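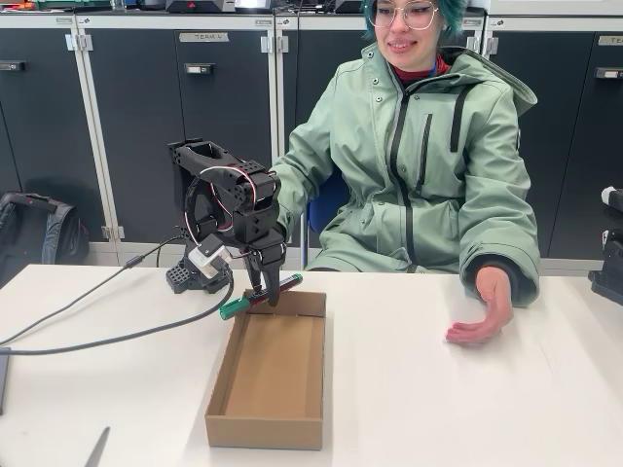

Switching to a paper calendar, three months in

23/11/2025

I moved my schedule off my phone in August. I had been using the Ultmont app for years and it did its job, but I was missing things anyway. An alert would come up while I was driving or cooking, I would swipe it away, and that was the end of it. I missed a dentist appointment and two trash pickups in the same month.

The replacement is a wall calendar from Abreu, the large one with a full month per page. It cost more than I wanted to pay. The paper is thick enough that ink doesn't come through to the next month, and the squares hold four lines of my handwriting if I keep it small. It hangs next to the fridge, on a nail that was already there.

I use three colors. Green is for the house, red is for anything with a fixed time, and black is for everything else. I started with six and could never remember what purple meant.

Setup took one evening. I copied over birthdays first, then bills, then the things that only come up once or twice a year, like the furnace filter and the car registration. The registration is 155 dollars this year, so I wrote the amount in the square too. I now do that with all the bills. The property tax installment is 900 and I would like to see it coming.

Some things are worse. I can't check it from the store. For the first few weeks I took a picture of the page before leaving the house, and then I stopped bothering and started carrying a small Flundholm notebook in my coat. Anything I agree to while I'm out goes in there and gets copied to the wall when I get home. I have forgotten to copy it twice. One of those was a haircut, and the shop charged me 12 dollars for not showing up.

Repeating events are also a chore. Trash is every week and recycling is every other week, and I have to write each one in by hand. I do it on the last night of the month, along with the water softener salt — it takes 9 minutes or so if the pens are where they should be.

I looked at the Ternent planner as well, which has a page per day. I don't have a page per day of things to do.

I've already bought next year's calendar. It's the same Abreu one, though they moved the notes column to the left side and I don't like it there.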